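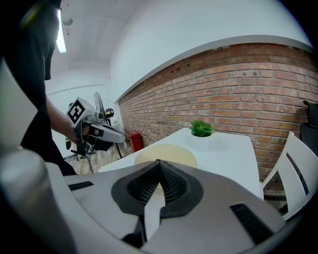 The Jullcombe Room, Furnished

The listing for unit 804 promises "a bright dining corner with character." I went in July and came away unconvinced.

The character would be the red brick, which quits partway up and hands over to white plaster. Fine, I like brick. The light is a fluorescent one on the ceiling, and I wouldn't eat under it by choice.

White table, white slatted chair, a pale yellow plate. Posollow wants $1,429 for the furniture package. I'd want to see the invoice.

The succulent in its small white pot is the best thing in the room. Lakmal Ekanayake says it stays with the unit. We'll see.

Standing fan, over by the wall. Draw your own conclusions about July.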